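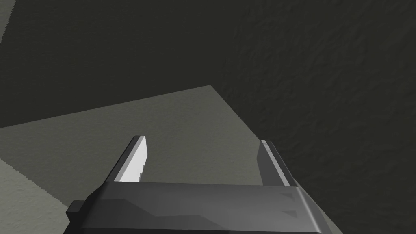

My aunt left me the ferry kiosk at Ladholm, plus a tin with 31 keys in it and no labels. So that was my December sorted!

I tried them on everything. The kiosk door (fourth key, lucky me), the freezer, the neighbour's shed - sorry, Mr Hollmann. By the second week people were coming up to me at the wharf with their own locks. Nele Hagedorn brought a suitcase she hadn't opened in years and we sat on the step eating chips while I worked through the lot.

Number nineteen opened it. I swear I felt the click in my teeth. Inside was a grey cardigan and a ferry ticket to Skirnance, one way, never punched.

"Well," said Nele, and she went a bit pink. "I wondered where I'd put that."

She asked me what time the last boat left. I told her twenty past six, and she put the cardigan on - it still fit - and asked if I'd mind watching her chips.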